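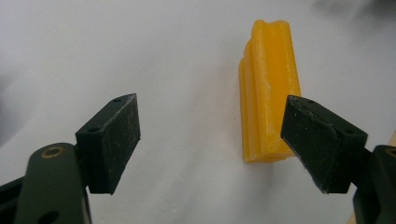
Senad Radulović wrote under my last post that teaching by hand is only slow programming, and that after 30 tries I should just write the rule myself.

I thought about this for two days, so I will answer in a few posts.

I tried to write the rule first. Find the yellow piece, put one finger on each side, close, lift. It worked on Monday with the first piece. With the second piece, which leaned a little, the fingers pushed it over every time.

When I do it with the gripper in my own hand, I don't close at the same moment I arrive. I come down with the pads wide open, I wait a very short time, I move sideways until the piece is between them, and only then I squeeze. I did not know I was waiting until I looked at the recordings.

That waiting is not in my rule. I would never write it, because I never knew it was there. This is my whole answer to Senad, but I have more to say about the work.

A thing I do wrong often: I start with the piece much closer to one pad than to the other. A person corrects this without thinking. In the data it is useful only if I really show the correction. If I start perfectly centered each time, the robot learns nothing about being off center.

So now I leave the bad starts in. I only delete a recording when I drop the piece because somebody spoke to me – this was my fault and not part of the task.

My count this morning is 1669 recordings. The plan for the Drinumix job says 4000. I asked if we can stop earlier when the results are good, and the answer was "maybe." I will continue as if the answer was no.

For people who asked about remote control: yes, I tried it too, at Nakeline, in March. You sit with two handles and watch a screen. The robot's own arm makes the movement, so nothing has to be translated later. But I was almost three times slower, and my movements became stiff, like somebody writing with the wrong hand.

With the gripper in my hand I feel when the piece touches. With the handles I only see it, and I see it late. For soft or light things I prefer the hand. For heavy boxes I would choose the handles and a chair.

Small advice if you are starting: look at the pads before each session. When the edge of the gripping material starts to peel, the piece can catch on it. Then you make a little shake to free it, and the robot will learn your little shake. I have seen this in my own results and it looks very silly.

Second advice – change hands, or stop for ten minutes every hour. My recordings after lunch are shorter and less careful. I can see it in the numbers, so the robot can see it too.

Senad has answered already. He says he still would write the rule. Good, then we try both on the same pieces next week and I will post what happens, also if I lose.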